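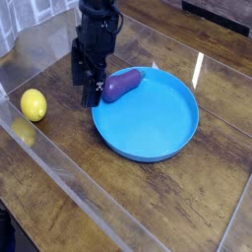
The Horach cell is a tabletop robot cell used for picking and placing small objects. It consists of one black arm mounted over a wooden table, a gripper, and a set of clear panels that fence in the working area. The panels exist to keep round things from leaving, a habit that toy fruit takes up early and never drops.

Setup

The cell was assembled in August by Joscha Kuhlmann and Léonie Bodin, following a manual that devotes 16 pages to safety and two to everything else. The arm is brought to its home position, the gripper is opened and closed seven times, and the operator watches the cable for snags. It should hang in a slack loop beside the arm. A tight loop stops the wrist short, and the software, known as Tudum, reports this as "unexpected success."

Props are toy produce, a lemon and an eggplant among them, and a blue item that the log sheet calls "the round one." Its proper name was the subject of a long email thread, now archived.
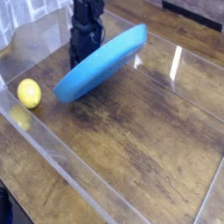
Grip force is set separately for each prop. The factory value of 60 suits hard objects and leaves marks on soft ones, so Kuhlmann's settings start low and creep up until the prop stays put through a full lift. The units are not given anywhere in the manual.

Maintenance

Clear panels collect fingerprints and glare in equal measure. They are wiped with a damp cloth before each session, and the lamp is moved if reflections confuse the vision software, which has been known to reach for the reflection of a lemon with complete confidence. Finger pads are replaced when they turn shiny. Spares come from Stindasov in packs of seven, for a gripper that takes them in pairs.

Screws on the gripper bracket work loose and are checked weekly. The checklist has a box for this, initialed by Adeel Siddiqui in the same pen for the entire year.

See also: Jafri mount; Cable management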